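From: Liis Liepiņa
To: shop-automation list
Subject: Re: [shop-automation] Are we there yet on cleaning chores?

Aivar Rimkutė wrote:

> Liis, you've been the wet blanket on this list for as long as I've been
> reading it, so I'm asking you directly. Prira has been showing
> clips of an arm wiping down a sink and putting a cup back, start to end,
> no cuts that I can see. I run the Bainbridge showroom and the two wash
> rooms behind the workshop. Somebody has to go over every basin before we
> open, and again after the afternoon crowd. It's dull work and people
> quit over it. Is there any reason I shouldn't put money aside for a
> machine next year? I don't need it to cook dinner. I need it to clean a
> sink and leave the soap where it was.
>
> Also, does anyone have an opinion on the hand-held gripper business,
> where a person does the chore with the claws and the machine learns from
> it? Mendgate swears by it. Seems backwards to me, but I mostly sell
> faucets.
>
> Aivar

Aivar, I'll take the wet blanket remark as a compliment. Short version: put the money aside if you like, but don't sign anything, and don't let anybody quit on the strength of it. Long version follows. I've split it into parts so people can argue with one piece at a time and trim their quotes, please.

1. What the clips leave out

I've seen the Prira clip. It's a good clip. The arm is bolted to the counter, the cup is always the same cup, and the basin looks clean before it starts. I played it through 8 times and I still couldn't tell you whether the wiping did anything, as there was no dirt to remove. Watch it again with that in mind. The cloth touches maybe half of the bowl and never goes near the drain.

"No cuts" tells you they got one good run. What I'd want is the run before it and the run after. At Dimby we used to get vendors in for a morning and I had one rule, which was that I picked the starting positions. You would be amazed how often the demo laptop needed an update right then.

The other thing is speed. One of your people does a basin in, what, 90 seconds? Including the faucet and the ledge? The clip is sped up (it says so in small letters in the corner for a moment), and I don't know by how much. If the arm takes several times as long and somebody has to stand beside it, you've added a job to the payroll.

2. A sink is harder than it sounds

People who don't clean sinks think of a sink as a bowl. Clean a few and you find out that the bowl is the easy part. The trouble is everything that lives on the back edge. Bottles, caps, a scraper someone left behind. To wipe the ledge you have to move them, and to move them you have to know which ones will tip over, which ones drip, and which one has the top off. After that you have to put them back where a person would expect them to be.

Then there's the shine. White glazed surfaces throw light around and a camera doesn't love that. Chrome is worse. A clear bottle in front of a white wall is close to nothing at all as far as a lot of these systems are concerned, and I've watched a perfectly expensive arm close its fingers on air next to one, lift the air up, and set it down again very carefully.

A showroom adds its own problem, which you know better than I do: no two of the things are the same. A house has one kitchen sink and it stays put for twenty years. You sell different bowls, on different stands, with different faucets, and you move them when the new stock comes.

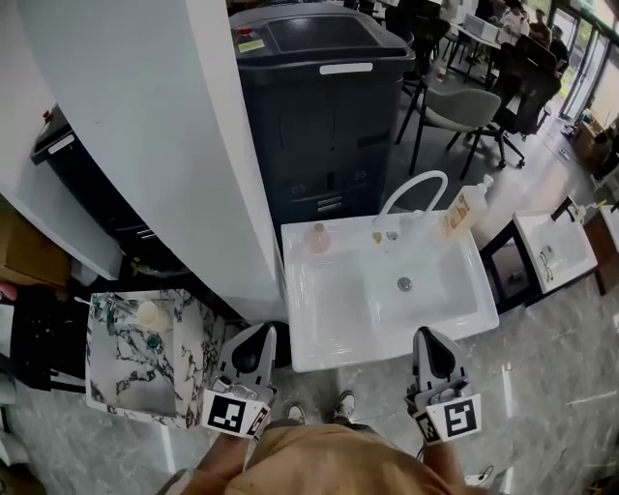

Look at what's in reach there. A white sink with a tall gooseneck faucet, a pump bottle with an orange label parked on the rear corner, and a smaller see-through bottle at the other end of the ledge. Next to it is a marble-patterned basin on its own stand with a little cup sitting in it, and there's another white sink on a dark frame on the other side. Every one wants a different reach. The neck of that faucet is right where you'd want your wrist to go if you were wiping from the front. You or I would go around it without thinking. Ask your vendor what their arm does.

3. The hand-held grippers

On this one I'm going to disappoint both sides. Aivar, it isn't backwards. If you want a machine to learn a chore with two fingers on each hand, it makes sense to have a person do the chore with two fingers on each hand. You find out fast which jobs are possible that way at all. I tried a pair for an afternoon. Picking up a cup, fine. Pressing the top of a pump bottle while holding something under it, fine after a bit of swearing. Wringing out a cloth, no. I got it to drip in a different place. I have been wringing out cloths since I was a child and I couldn't do it.

So that's useful information, and it was cheap to get. If a grown woman with a working brain and years of practice can't wring a cloth with those claws, no amount of recordings of her failing to do it is going to teach a machine to.

Where I part ways with the Mendgate crowd is the next step. They talk as though once you've recorded enough people doing enough sinks, the rest is a matter of waiting. Maybe. I've been hearing "enough" for a long time now and I have yet to hear what it is as a number, in advance, from someone who'd lose money by being wrong. The person holding the grippers is doing an awful lot that doesn't get into the recording. She feels that the cloth has gone gritty. She smells that something's been poured down the drain that shouldn't have been. She heard the plumber say not to lean on the one by the door.

I'll grant them this much: the recordings are made in rooms with clutter and chairs and other people sitting around, which is a big improvement on the black curtain and the single red block we all grew up with. If it ever does work, I expect it'll come from that direction. Mendgate people, you can quote me on that if you quote the rest too.

4. What I'd ask for before spending anything

You asked for a reason not to put money aside and I've given you several, so in fairness here's what would change my mind. None of it is exotic.

- Your sinks, your room. Their lab doesn't count, and neither does their rented kitchen.

- You dirty them. Toothpaste, coffee, a bit of grout haze if you've got it. Let it dry overnight.

- You put the bottles out, and you put them somewhere different for every basin. Leave a cap off one.

- 4 hours without anyone from the company touching the machine. They may sit in the room. They may not "just nudge" it.

- Wet floor at the end or dry floor at the end. Write that down. It never makes it into the brochure.

- The price of one day's work from it, including whoever fills the bucket, changes the cloth and drives it between rooms. Get that in writing.

If somebody passes that, I will come down to Bainbridge and apologize to the thing in person.

5. What works today

I don't want to be only sour. Flat floors are more or less solved if the room is simple and you pick the cables up first. Carts that carry boxes from one end of a shop to the other, yes, and you may well get your money back. Dishwashers, which people forget are robots that somebody had the good sense to put a door on. The common thread there is that the job was changed to suit the machine. Nothing wrong with that. If you could live with fixed bottles, one kind of basin and a spray hood that comes down over it, you could have your clean sinks by November and no arm in sight. But then you'd have a car wash, and I doubt the customers would want to stand next to it choosing a vanity.

For the two wash rooms, where the customers don't shop, I'd look at that seriously. Wall-mounted dispensers get everything off the ledge for the price of a decent lunch. Do that first. It will save your people more time than anything I've seen demonstrated, and if you do buy an arm someday, it'll thank you as well.

And if people are quitting over the basins, have you tried splitting the round so the same person doesn't get both the morning and the afternoon? We did that at Dimby and the grumbling dropped by a good deal. Some of it moved over to the parking, to be fair.

Does anyone here have a unit cleaning bathrooms or kitchens for paying customers, with no minder? Please post what it does and how often it has to be rescued. Numbers from your own site only, no links to vendor pages, I've read them.

Liis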